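Beans by the Batch: Wagner Siqueira on Cooking Once for the Week

Wagner Siqueira cooks beans one time a week, in one pot, and portions them the same evening. He has kept a log of each batch since he left the kitchen at Didero, a lunch counter where he ran the hot line. The log now stands at 163 entries. Each one lists dry weight, soak time, salt, simmer time and a short remark on texture.

"Most of the remarks say 'fine,'" he said. "The ones that don't are the useful ones."

His standard batch is 500 grams of dry black beans. He soaks them overnight in the refrigerator in salted water, drains them, and covers them with fresh water by two fingers. The pot comes to a full boil for ten minutes and then drops to a bare simmer with the lid ajar. He starts tasting at 45 minutes and takes beans from different parts of the pot.

"If you taste one bean, you know about one bean," he said. "I take five. If four are soft and one is chalky, it goes back on."

Salting the soak is the point on which he gets the most argument, chiefly from his brother, Jailson Siqueira, who learned to cook from the same aunt and salts only at the end. Wagner ran both methods side by side in January, with beans from the same bag. The salted soak gave him fewer split skins. Jailson ate from both pots and preferred his own.

"He said mine tasted seasoned and his tasted like beans," Wagner said. "I wrote that down too."

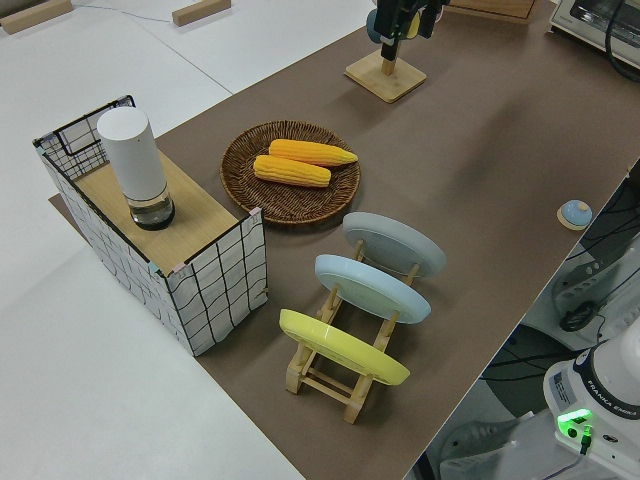 Flavoring is kept separate from the main pot. Garlic, onion and bay leaf are cooked in oil in a small pan, and a ladle of beans is mashed into that and returned to the liquid for the last 15 minutes. He does this to only half the batch. The other half stays plain, for salads and soups later in the week.

Cost was the reason he began weighing things. At Didero the beans were bought in sacks and the yield was calculated by the tray. At home he was throwing out the end of each pot without knowing how much it came to. He now freezes anything he does not expect to eat within three days, in flat bags, with enough cooking liquid to cover.

"Flat bags thaw in a bowl of cold water while the rice cooks," he said. "A round tub takes all afternoon."

He does not use a pressure cooker for this batch, although he owns one. It cuts the cooking time by more than half, he said, but he can't taste along the way, and old beans and new beans come out very differently on the same setting. He keeps it for chickpeas.

Asked what he would change for a cook starting out, he said to buy from a shop that sells beans quickly and to write the purchase date on the jar. The worst entry in the log, number 2, was a bag that had sat in a cupboard through a move. It simmered for four hours and the remark reads "gravel."

Wagner is working on white beans next, with sage and a parmesan rind. Jailson has asked to be left out of the tasting until there is sausage in it.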